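Buffalo check (the big square plaid, usually red and black)
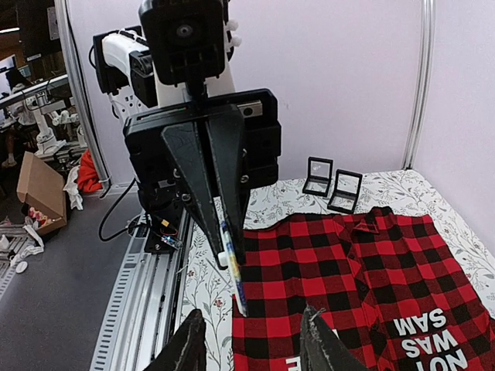 Buffalo check is the plaid I get asked to write up more than any other, and I put it off for ages since I assumed everybody already knew it. Two colors, big squares, equal widths. Red and black is the classic pairing, and when somebody in my family says "the plaid shirt" with no other explanation, that's the one they mean.

What makes it a buffalo check

The whole pattern comes out of two yarn colors and one stripe width. You lay out the lengthwise threads in equal bands, red then black then red again, and then weave across with exactly the same bands. Where red crosses red you get a solid red square. Black over black gives you black. The other squares, where one color crosses the other, come out as a dark mix, and if you put your nose right up to the cloth (I do this in stores, sorry) you'll see fine diagonal lines in them. Those come from the twill weave, and most flannel shirting of this kind is a twill.

People mix it up with gingham all the time! Gingham is built the same way, but one of its two colors is nearly always white, the squares are small and the weave is plain. Tartan is a different animal, with several colors and stripe widths in a set order. My friend Wanting Yuan, a weaver with far more patience than me, calls buffalo check "gingham in winter boots," and I've been stealing that line ever since.

Flannel is the cloth, plaid is the pattern

I'll keep saying this until I run out of breath. Flannel means the fabric has been brushed, or napped, so the surface goes soft and a little fuzzy. It can be a solid color. It can have ducks on it. Buffalo check can be printed on a paper napkin. The two words got stuck together because so many work shirts were both. Older ones were often wool, and a lot of what's sold now is cotton or a cotton blend, lighter and much easier to wash.

Where the name comes from

I wish I had a clean answer for you. The usual story is that a Pennsylvania mill, Woolrich, sold the pattern in the 1800s and that a designer there kept a herd of buffalo. It's a great story and I've never seen paperwork that settles it. There's also a Scottish line of descent, through the red and black Rob Roy tartan, which really does look the same. I'm happy to let both stand.

Parts of the shirt

The usual buffalo check shirt has a turn-down collar, a button placket down the front and one or two chest pockets, often with flaps. The flaps kept sawdust out, or so my grandfather claimed. Look at the pocket if you want to judge how carefully a shirt was made. On a nice one the squares run straight across the pocket and into the body as if nothing were there. Some makers cut the pocket on the diagonal instead, so there's no matching to do, and I like the look of that too. The placket is the other spot to check. My oldest shirt, a Vashisht I bought secondhand in Nakemstead, is off by half a square all the way down, and I wear it anyway.

Lettering on flannel

Big white letters look terrific on red and black, and plenty of shirts get them. Brushed cloth is fussy, though. Ankit Khurana ran the print counter at Geltgate when I worked weekends there, and he'd go over every shirt with a lint roller and then press it flat before the lettering went on. Loose nap under a letter means the edges lift later. Buttons and seams get in the way as well, so lay the shirt out flat and smooth it with your hands before you settle on a spot. If you're marking the position first, use a washable pen and try it on the inside hem.

Washing

Cold water, inside out, buttons undone. Reds can bleed in the first couple of washes, so keep white things away from them. Low heat in the dryer or a hanger by the window, and never iron right over lettering. Wool ones I wash by hand in the sink with a bit of wool soap, then dry them flat on a towel.

See also: gingham, tartan, twill, mackinaw cloth, shirt plackets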